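Sendura Store in Bokel Named Regional Retailer of the Year

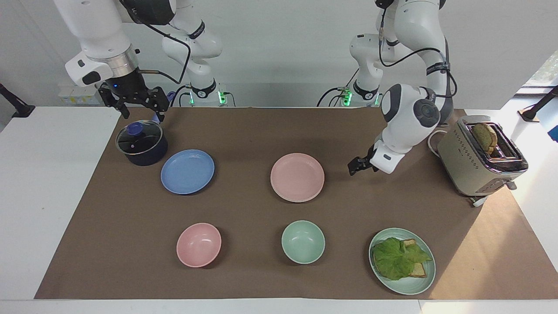 Plates, bowls, a cooking pot and a toaster set out on brown paper.

The Sendura store in Bokel has been named Regional Retailer of the Year in the group's annual store standards program. The award was presented in February to store manager Kurniawati Sembiring and assistant manager Dimas Sumampouw.

Each store in the program receives 2 unannounced visits during the year. Assessors review shelf availability, food safety records, customer service and the condition of the sales floor, and award points out of a possible 200.

The Bokel store was commended for its fresh bakery counter and for the accuracy of its price labeling. Customer comment cards were also considered, and the store collected 3,944 of them over the year.

"The staff in Bokel prepare for every customer with the same care they would give an assessor," said Kilian Hubmann, head of store operations. "We congratulate the whole team."

The store in Chin, managed by Haziq Pelupessy, received a commendation for its household goods department.

Entry forms for the coming year have been sent to all stores and should be returned to Sutrisno Ngui at the regional office.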